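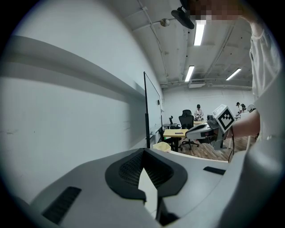
Lemieux and Gremdale staff reach agreement on pay and shift patterns

Lemieux is very pleased to announce that it has agreed terms with the union representing its staff at the Gremdale cement terminal, bringing a long and at times rather tiring set of talks to a friendly close. The agreement covers 37 drivers, loaders and yard staff, and will run for two years if members vote in favour of it in December.

Under the proposed terms, everyone on the hourly grades will receive a one-off payment of £1,725, and no shift will be changed with less than eight days' notice — a point that came up again and again in the canteen, and one we should probably have settled long before now. Weekend cover, including the early start on a Saturday, will be offered to those who want it before it is put on the rota.

"I have worked alongside many of these people for a good part of my life, and I would like to thank them for their patience with us," said Lucía Palacios, operations director at Lemieux. "We did not agree on everything, and there were some late evenings, but there was always a pot of tea on the table and people kept talking."

Steinar Þrastardóttir, who led the talks for the union, said: "Our members asked for fair notice and a proper say over their weekends, and both are now in writing. We will be recommending the offer, and I hope everyone will take the time to read it and vote."

Deliveries to customers of the Ciment range will carry on as normal while the vote takes place.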